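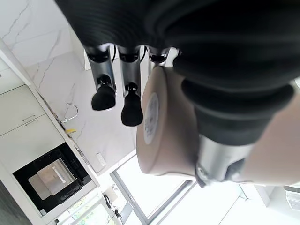 Visit report: Vanodero sink and benchtop works, Sanddale

Tue 12 September

Four of us from the kitchen fit-out group went through the Vanodero works at Sanddale. Despina Galanis led the tour and Vilho Kokkonen from the press shop answered most of the technical questions. My interest was drainage falls and cut-out tolerances, so these notes lean that way.

Pressing

Bowls are drawn from flat stainless sheet in two strokes. Between strokes the blank is washed and re-lubricated. The line we watched had run 962 bowls since the last die change, and the dies are pulled for polishing at 1000. Kokkonen said scoring at the corner radius is the usual fault. Rejects go straight to the scrap bin with no rework.

Bowls are then welded into a common deck. The weld is ground flush and brushed in the direction of the grain. I asked about sound-deadening pads and was told the current adhesive dates from January, after complaints that the old one let go near dishwashers.
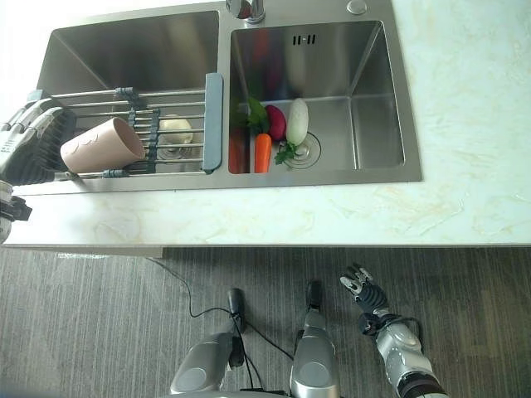

Double-bowl sink with roll-up rack, marbled countertop.

Benchtops and cut-outs

Cut-outs are done on a wet saw and finished by hand. Helmi Mustonen showed us the template rack, which holds 243 patterns, a good share of them for sinks no longer sold. They are kept for replacement work. She would like the older ones scanned, but the budget has gone to dust extraction instead.

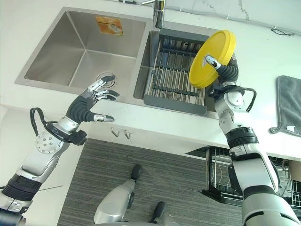
Sealant was the part I had most questions on. The works uses a neutral-cure silicone and leaves the joint 28 hours before any water test. Our own crews often allow less than that — Lauri Miettinen made a note to check our site sheets. The test itself is simple: plug the waste, fill to the overflow, wait, then wipe the underside with dry paper. 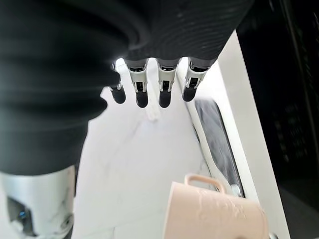 Falls on the deck are checked with a dial gauge at the four corners and again beside the waste. Kokkonen prefers a slightly steeper fall than the drawing calls for and has asked for the drawing to be changed. It was still under review when we visited.

To follow up: sealant data sheet, die polishing interval for the deeper bowl, and a price on offcuts. Parking is at the rear gate and safety boots are required past reception.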